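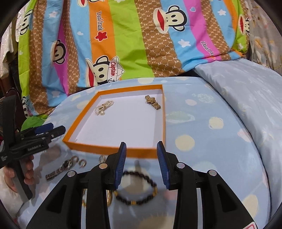
Pearls and a gold watch in the orange tray.

Hello again from Losesine! It's been a busy quarter on the triage project, so I'll start with the numbers you asked for. We logged 3,188 walk-in attendances at the Kasesano urgent care centre between the start of the year and the end of March, and 82 per cent of them were seen by a nurse within the first hour (last quarter we were stuck on 56, so I'm really chuffed).

Most of that comes down to the second triage desk, which your grant paid for. We've trained 12 nurses on the Esitz scoring sheet and they like it a lot more than the old one – it fits on one side of paper, for a start.
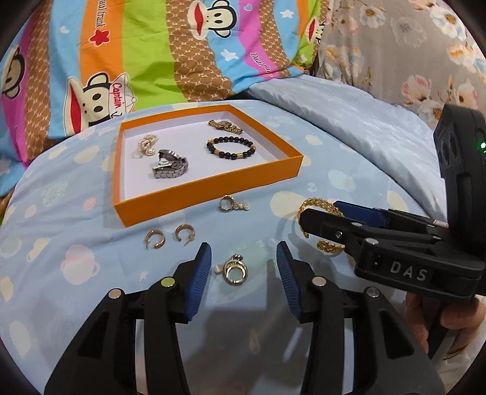

Evenings are still hard work. After eight o'clock we drop to one desk, and the waits creep back up, Saturday being the worst by a mile. I've asked Borbély for a quote on extra agency cover and I'll send it over as soon as I have it.

We've underspent a bit on training and gone over on printing. I'd like to move the difference across if you're happy with that – could you let me know before the next payment? The follow-up calls to patients haven't started yet, I'm afraid. The phone line goes in next month and we'll begin then.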